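Children born with cleft palates at Didstead Hospital are now operated on at a median age of 39 weeks, earlier than at any time in the unit's history. The Lamrani program, which opened in February with 50 places, has treated 253 infants from across the region. Feeding support begins in the first week of life, and speech therapists see each family before surgery.

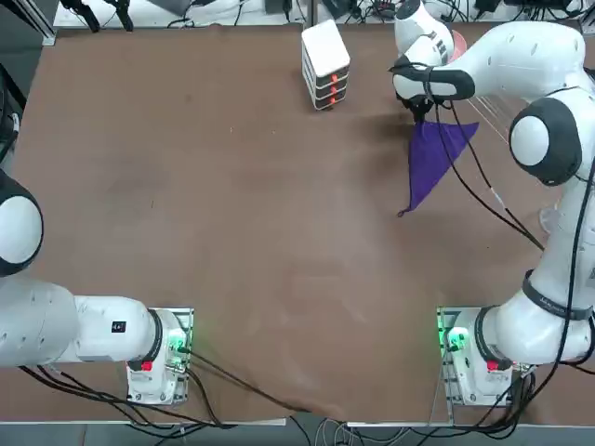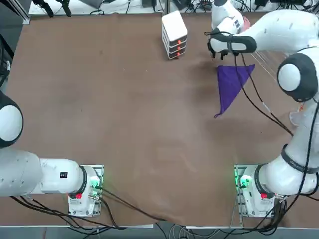
Rania Hajji would like the follow-up clinics extended beyond the age of five, when, she argues, many speech problems first come to light.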